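Flulgate Meals Program: Reusable Tableware
Progress Report to the Funder, Second Reporting Period

Status: on schedule for purchasing and washing, behind schedule for returns at one site
Budget position: within approved total, one transfer between lines requested
Decision needed: see Section 7

1. Scope of this period

The grant covers the replacement of disposable plates and bowls with reusable ones in the lunch service at Flulgate and in the evening service at Zivholm. The first period covered the choice of products and the alterations to the wash room. This report covers the start of service at both sites, the first months of washing and return data, and the preparation of the Smadi storage room, which will hold spare stock for both kitchens.

Cutlery was reusable at both sites before the grant and is outside the scope. Takeout containers were removed from the scope in the first period at the funder's request and have not been added back.

2. Stock

The opening order was for 488 pieces, split between flat plates and deep plates. Delivery came in two parts. The first was complete. The second was short on deep plates, and the supplier made up the difference in March at no charge. All pieces were checked on arrival for rim chips, warping and stacking height. Rejected pieces were returned with the next delivery truck and have been replaced.

Stacking height turned out to matter more than expected. The racks at Zivholm were built for disposable plates and have a fixed spacing between shelves. Deep plates from the second delivery are slightly taller in the stack than those from the first, so a full stack no longer clears the shelf above it. The kitchen now loads these in short stacks. The shelf brackets will be moved during the spring closure. The cost is small and falls under the maintenance line.

Color is used to separate the two plate types in the wash room, where sorting is done quickly and often by temporary staff. Each site may choose its own colors, provided that flat and deep plates are not the same. Flulgate has asked to keep a small number of white plates for special diets. These are stored apart, washed first and not included in the return figures below.

3. Washing

The wash room at Flulgate serves both sites. Zivholm sends its used plates in closed crates by the morning van and receives clean ones on the same van in the afternoon. The arrangement was intended to be temporary, but the cost comparison in Section 6 favors keeping it.

The machine runs a standard cycle at the temperature set by the manufacturer. Three problems were recorded in the period.

Drying. Plastic plates hold less heat than china and come out of the machine with water on the underside. Plates stacked at that point stay damp and fail the kitchen's own check. The rinse aid dose was raised in two steps, and an open drying rack was added next to the outlet. Failures have dropped to a level the kitchen supervisor accepts. The drying rack takes up floor space that had been planned for crates, and the crates have been moved to the corridor side of the room. The fire inspection had no objection to the new position.

Staining. Tomato sauce and turmeric mark the lighter plates after repeated use. A soak before washing removes most of it if done the same day. Zivholm plates arrive the following morning, and for those the soak is less effective. The kitchen at Zivholm now wipes plates with a rubber scraper before crating. We will report on the effect once there is enough data to compare.

Filter load. The filters need cleaning more often than under the old arrangement, mainly on days with rice. The cleaning interval has been changed from once per shift to twice per shift and entered on the wash room checklist.

4. Returns

A return rate is calculated for each site each week, using the number of plates issued and the number of plates received in the wash room. Losses include breakage, plates taken off site and plates thrown away by mistake.

At Flulgate, returns have been stable since the second week. Diners pass a single return counter on the way out, and there is a member of staff next to it for most of the lunch period.

At Zivholm, returns are below the target in the grant agreement. By the end of the period 112 pieces were unaccounted for across both sites, most of them from Zivholm. The causes identified so far are:

The dining room has two exits, and only one has a return counter.
Trash cans with wide openings were left in place from the disposable period, and plates were found in them on several evenings.
Evening diners are allowed to carry food to the reading room, where there is no collection point.

The first two have been dealt with. A second counter has been placed at the side exit, and the trash cans have been fitted with narrow lids. The reading room is managed separately, and a collection shelf there needs the agreement of the building manager. The request has been submitted.

The missing pieces have not been written off. A search of the reading room, staff kitchen and loading area is planned for the spring closure, and the stock figure will be corrected after that.

5. Tracking and the Smadi storage room

Issues and returns are recorded in Useo, the stock software already used for dry goods. It was set up for items that leave stock once, and each returned plate was at first entered as a new purchase. This inflated the stock value for the first weeks of the period. A separate item class has now been created for returnable goods, and the early entries have been reversed. The figures in this report use the corrected data.

Crate counts are still entered by hand. Labels on individual plates were considered and rejected: adhesive labels do not survive the wash cycle, and molded codes would have required a new order. Counting by the crate gives sufficient accuracy if crates are filled to a fixed level. The fill line has been marked on the inside of each crate.

The Smadi room has been painted and shelved. Shelving was ordered to hold 180 pieces in reserve plus the empty crates. Humidity was measured over several weeks and stayed within the range recommended for cardboard packaging, so no dehumidifier will be bought. The door lock is on order. Until it is fitted, reserve stock remains in the Flulgate dry store, which is inconvenient for the kitchen during the Monday delivery.

6. Costs

Spending on tableware is in line with the approved amount. Spending on wash room changes is slightly over, owing to the drying rack and an additional hose connection. Spending on transport is under, as the van between the sites was already running for other goods and only the crates had to be bought.

The original plan included a second dishwasher at Zivholm in the next period. A comparison was made between buying that machine and continuing with the van. Electricity, detergent, labor and floor space were included. Continuing with the van is the cheaper option over 12 months and remains so if the number of evening meals rises moderately. It has one weakness, namely that a van failure leaves Zivholm without clean plates by the second evening. The reserve at Smadi is sized to cover that case.

Detergent use per load is higher than estimated. The estimate was taken from the supplier's data sheet, and the local water is harder than the sheet assumes. The softener setting has been adjusted and the estimate for the next period has been revised upward.

7. Decision requested

The funder is asked to approve the transfer of the unused transport balance to the wash room line, and to defer the Zivholm dishwasher until the final report. No increase in the total grant is requested.

8. Work planned for the next period

Move the shelf brackets at Zivholm.
Install the collection shelf in the reading room, subject to agreement.
Fit the lock and move reserve stock to Smadi.
Carry out a full stock check at both sites and correct the Useo record.
Compare staining before and after the use of scrapers.

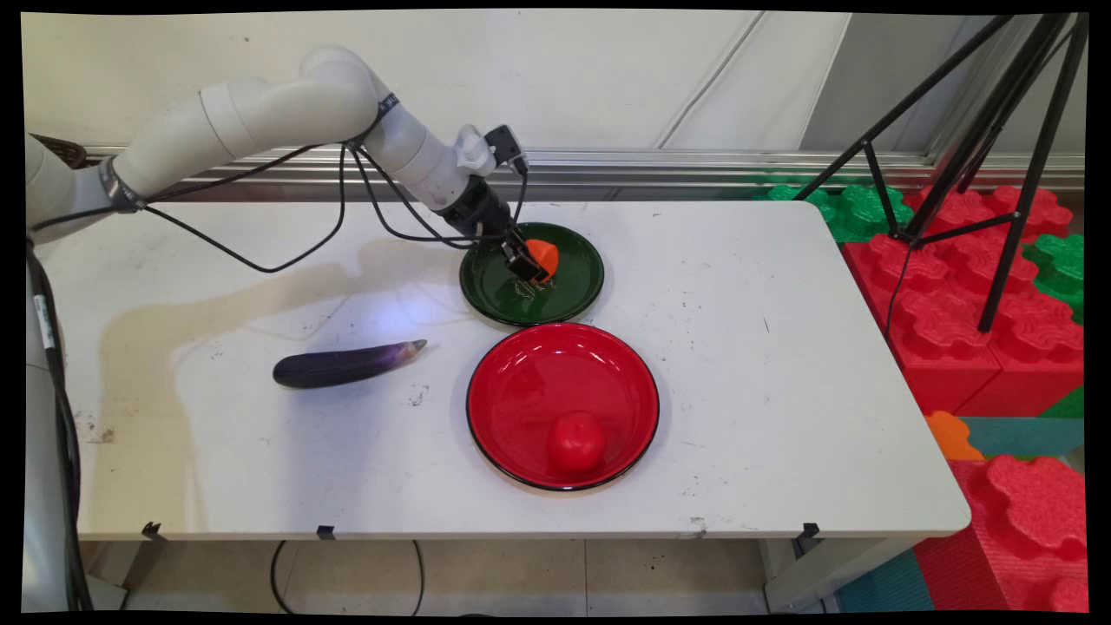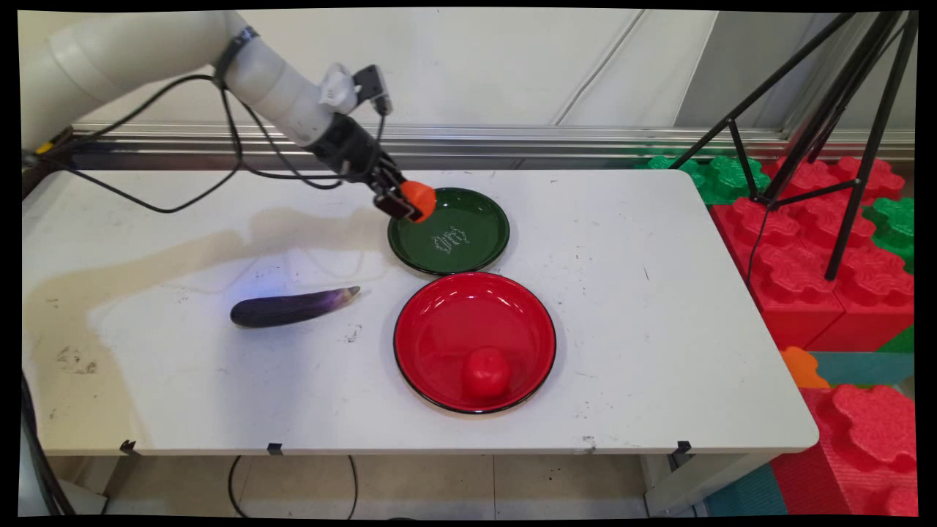
Useo and Stock Records Desk, Flulgate Meals Program

Annex note on data. Weekly return sheets and wash room checklists are kept at the Flulgate office and can be sent on request. Sheets from the first two weeks at Zivholm are incomplete and were left out of the return rate. The revised detergent estimate is attached to the budget table, which is submitted separately in the funder's format.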